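手持ちグリッパーで布のデータを集めていますが、位置の推定が途中で飛びます

Fulvio Longo
カテゴリ:ロボット/学生プロジェクト

学校のロボットクラブで「Rillovholm」という課題に取り組んでいます。ベッドの上に置いた布を持ち上げて、たたんで、端に寄せるまでをロボットアームに覚えさせるのが目標です。

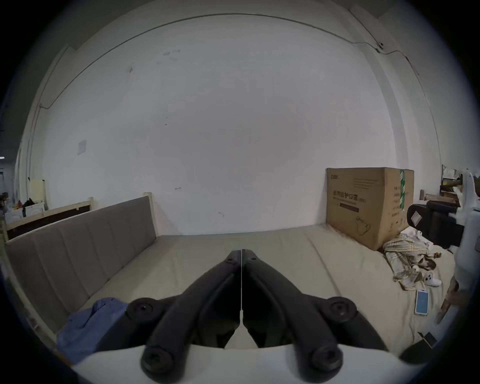

アーム本体は共用なので、クラブに回ってくる時間が短いです。そのため動作の手本は、人がグリッパーを手に持って布を動かし、グリッパー側のカメラの映像から手先の軌跡を計算する方法で集めています。指の開き具合も映像から読んでいます。部員は9人で、交代で録っています。

これまでに442本録りました。そのうち43本で、軌跡の計算が途中で失敗します。失敗の仕方は二種類あります。

一つは、追跡が完全に切れて、そこから先の位置が出なくなるものです。これはログを見ればすぐ分かるので、捨てれば済みます。

もう一つが困っています。追跡は続いていることになっているのに、再生すると手先が急に横へ動いています。映像では手はほとんど止まっています。ログには警告が出ません。43本という数は再生して目で見つけた分も入れたものなので、見落としがまだあると思います。

分かっていることを書きます。

・カメラは魚眼で、慣性センサーの値も一緒に記録しています。
・計算は公開されている視覚慣性SLAMのソフトで、設定はほぼ初期値です。
・地図は各録画ごとに作り直しています。最初に部屋全体を見回す録画はしていません。
・失敗するのは、奥の白い壁のほうへ手先を向けたときと、布を大きく持ち上げたときが多い気がします。きちんと集計したわけではありません。
・右手と左手で一台ずつ持って録ることもあります。両手のときのほうが悪い印象です。
・部屋の照明は天井のものだけです。夕方に録ると少し暗いです。

顧問からは「まず本数を増やせ」と言われていますが、おかしい軌跡が混ざったまま増やしても学習がうまくいかない気がします。発表は1月です。それまでに録り直す時間はありますが、全部を録り直すのは避けたいです。

聞きたいのは次のことです。

壁に何か貼るだけで改善するものでしょうか。
警告の出ない失敗を、目で見ずに見つける方法はありますか。
今ある録画は使えますか。

機材を買い足す予算はほとんどありません。よろしくお願いします。

Flakis

カメラで位置を取るのをやめたほうが早いと思います。

うちの研究室では外付けのトラッカーを手首に付けています。基準になる装置を部屋の隅に置いて、最初に位置合わせをすれば、壁が白くても関係ありません。布で隠れることはありますが、SLAMほどひどくは飛びません。中古を探せば安いのがあります。

あと照明を明るくしてください。暗いと何をしてもだめです。

Fulvio Longo
ありがとうございます。トラッカーは先輩も勧めていました。ただ、今年度の予算では買えません。照明は電気スタンドを借りて足してみます。

Eulalia Rivadeneira

同じような方法で一年ほどデータを集めていました。対象は布とタオル、それから紙袋です。順番に書きます。長くなります。

まず壁の件です。貼れば効きます。白い壁は模様がないので、特徴点がほとんど取れません。小さな汚れや貼り紙が一枚あっても、画面の広い部分が壁で埋まれば足りません。布を持ち上げる動作では、手先の向きが上がってカメラに壁がたくさん入り、同時に手前の布が動きます。動かないものが少なくなって動くものが増えるので、計算が布の動きに引っぱられます。手は止まっているのに横へ滑るという症状は、これで説明がつきます。

貼るものについて。

新聞紙、雑誌のページ、ポスターなど、細かくて不規則な模様のものがいいです。格子や水玉のような繰り返し模様は避けてください。別の場所を同じ場所だと間違えます。同じチラシを並べて貼るのも同じ理由でよくありません。私たちは最初、同じ学園祭のポスターを壁一面に貼って、かえって悪くしました。全部はがして貼り直すのに半日かかりました。

つやのある紙は照明が反射して、手先が動くと光の位置も動きます。つや消しのほうが安全です。四隅をしっかり留めて、空調の風でめくれないようにします。高さは、床に近いところより、布を持ち上げたときにカメラが向く高さを優先してください。録画を何本か見直して、壁だけになっているところを探せば、貼る位置はすぐ決まります。

次に地図です。ここが一番大きいと思います。

録画ごとに地図を作り直しているとのことですが、先に部屋を見回す録画を一本撮って、それで地図を作り、以後の録画はその地図の中で位置を求めるようにしてください。両手で二台使う場合は特に必要です。二台が別々に地図を作ると、左手と右手の座標がそろいません。片手ずつの軌跡がきれいに見えても、二つの手の間の距離が合わなくなります。布の両端を持つ動作では、その距離が学習の中身になります。

見回しの撮り方は、次のようにしていました。

ベッドの上を片付けてから始めます。作業中に動かすものは、先にどけておきます。毛布を使わないなら部屋の外に出します。
作業の高さで、ゆっくり左右に歩きます。その場で首だけ振るような回し方をすると奥行きが出ません。体ごと横に移動してください。
手先をマットレスに近づけたり離したりする動きも入れます。
最後に出発した場所へ戻り、最初と同じ向きを少しの間見ます。
途中で人が前を横切ったら撮り直しです。

地図を作ったあとは、家具の位置を変えないでください。ベッドを少し押しただけでも、ベッドの面にある特徴点と壁の特徴点が食い違います。ベッドの脚の位置に床へテープを貼っておくと、ずれたことに気がつきます。箱や棚の上の物も、奥のほうにあるからといって動かしていいわけではありません。白い壁の部屋では、そういう物が大事な目印になっています。私たちのところでは、掃除のあとに急に失敗が増えて、原因は棚の段ボールが片付けられたことでした。日が変わったら、見回しから撮り直すのが確実です。

それから、自分の指を計算から外しているか確認してください。グリッパーの指は画面のいつも同じあたりにあって、カメラと一緒に動きます。ここから特徴点を取ると「カメラは動いていない」という情報が混ざります。画面の中で指が入る範囲を塗りつぶした画像を用意して、特徴点を取らないように指定します。指を開いたときの範囲まで含めてください。閉じた状態だけで作ると、開いたときにはみ出します。円い画像の外側の黒い部分も一緒に塗ります。初期値のままだと、このマスクは入っていないことが多いです。両手で録るときは、相手側の手や機械も動くものとして映りますが、位置が決まらないのでマスクでは外せません。そのかわり壁と固定物の特徴点を増やして、割合で負けないようにします。

明るさについては、Flakisさんの言うとおりです。ただ、明るくするだけで終わりにせず、シャッター速度も見てください。自動のままだと、暗いときに露光が長くなって、速く動かしたところがぶれます。スタンドを足すなら手元でなく天井か壁に向けて、光を広げてください。手元に直接当てると自分の影が布の上を動きます。

動かす速さも影響します。九割の時間はゆっくりでも、布を振って広げる一瞬で切れることがあります。振る動作が課題に必要かどうか、先にクラブで決めておくといいです。私たちは振るのをやめて、端を引いて広げることにしました。

警告の出ない失敗を見つける方法です。難しい道具は要りません。

一つ目は慣性センサーとの比較です。軌跡の位置を二回微分して加速度を出し、重力を除いたセンサーの加速度と比べます。センサー側が静かなのに軌跡側だけ大きく動いている区間があれば、そこが飛びです。微分すると値が荒れるので、先に軽く平滑化します。ただ、ゆっくり滑る失敗はこれでは見つかりません。

二つ目は、始点と終点です。録画の最初と最後に、グリッパーを決まった場所へ置くようにしてください。ベッドの脇に小さい台を置いて、置き場所に印を付けておくだけで足ります。計算結果の始点と終点が離れていれば、途中のどこかで滑っています。ゆっくりした滑りはこちらで見つかります。しきい値は自分たちの課題に合わせて決めてください。布の端をつまむ課題なら、指の先の幅より大きくずれたものは使わないほうがいいです。

三つ目は、追跡に使えた特徴点の数を時間で記録しておくことです。たいていのソフトは内部で持っています。少なくなった区間に印を付けておけば、目で見る本数をかなり減らせます。

今ある録画が使えるかどうか。

映像と慣性センサーの値が残っているなら、計算だけやり直せます。録り直す前に、マスクを入れて全部を計算し直してみてください。私の経験では、マスクだけで直るものが少なからずあります。壁の件で失敗したものは直らないかもしれません。部屋が録ったときのままなら、今から見回しの録画を撮って、その地図に古い録画を合わせる手もあります。家具が動いていたら無理です。

二台で録った分は慎重に扱ってください。共通の地図に乗せられなかったものは、両手のデータとしては使わず、片手の練習用に回すのがいいと思います。それも難しければ捨てます。

顧問の先生には、飛んだ軌跡を一本再生して見せるのが早いです。

Fulvio Longo
とても詳しくありがとうございます。マスクはまったく入れていませんでした。設定ファイルに項目があるのを今見つけました。今夜、失敗した分から計算し直します。

一つ確認させてください。指の範囲は、開いた状態と閉じた状態の両方の画像を重ねて塗ればいいですか。それから、布を挟んでいるときの布の部分も塗ったほうがいいでしょうか。

Eulalia Rivadeneira
指は、開閉の途中も入れて重ねてください。リンクで動く指だと、途中で関節が外へふくらむことがあります。ゆっくり一往復させた映像から作るのが確実です。

布は塗らなくていいです。形が毎回変わるので、塗ると必要なところまで消えます。マスクは位置の計算だけに使い、学習に渡す映像は塗らないでください。ここを混ぜると、ロボットが自分の指を見られなくなります。

Palumbo

軌跡の話はもう出ているので、録り方のほうを書きます。去年、高専の部活で似た課題をやりました。

部員が交代で録るなら、誰が録ったか、どの布か、布の最初の置き方はどうだったかを一本ずつ記録しておいてください。うちはやっていなくて、あとで困りました。学習したら布の右端ばかりつかみに行くので調べたら、たくさん録った部員がいつも右端からつかんでいました。

うちで決めたことを書いておきます。

布をたたみ始める端は、手前側の近い角に統一する。
最初の置き方は、録る人と別の人がやる。自分で置くと、つかみやすいように置いてしまいます。
失敗してつかみ直した録画は消さずに、別のフォルダに入れる。
一人が続けて録るのは50本まで。疲れると動きが雑になります。
スマートフォンはベッドの上に置かない。通知で画面が光ったり、途中で誰かが取りに来たりします。

最後のは細かいですが、実際に録画の途中で部員が電話を取って、その分は全部使えませんでした。

評価用の録画は先に分けておいたほうがいいです。ランダムに分けると、同じ時間に同じ人が録った似た動きが両方に入って、結果が良く見えます。うちは布の種類で分けました。青いタオルは学習に使わず、最後の確認だけに使う、というやり方です。

あと、本数ですが、うちは質を上げてから増やしました。増やしてから選別するのは、文化祭の前にやる作業としてはかなりきつかったです。

Fulvio Longo
ありがとうございます。録った人の名前はファイル名に入れていましたが、布の置き方は記録していませんでした。明日の部活で表を作ります。

経過も書いておきます。指のマスクを作って、失敗した43本を計算し直しました。完全に切れていたもののうち、いくつかは最後までつながりました。横に滑るほうは、良くなったものと変わらないものがあります。変わらないものを見ると、どれも壁のほうを向いて布を高く上げている録画でした。

今週は次の順番でやります。壁に古い雑誌のページを貼る。ベッドの脚の位置にテープを貼る。見回しの録画を撮る。そのあと片手だけで少し録って、始点と終点のずれを調べます。

加速度の比較は、部員のJokovholm班(ソフト担当の班です)が書いてくれることになりました。両手の分は、共通の地図ができるまで止めておきます。

Eulalia Rivadeneira
その順番でいいと思います。見回しの録画は、貼り終わってから撮ってください。先に撮ると地図が古い壁のままになります。

加速度を比べるとき、カメラとセンサーの時刻がずれていると、全部が失敗に見えます。最初に手先を短く数回振る動作を入れておいて、両方の波形の山が合うかどうかを先に見てください。

Fulvio Longo
分かりました。振る動作は台から持ち上げた直後に入れます。結果が出たらまた書きます。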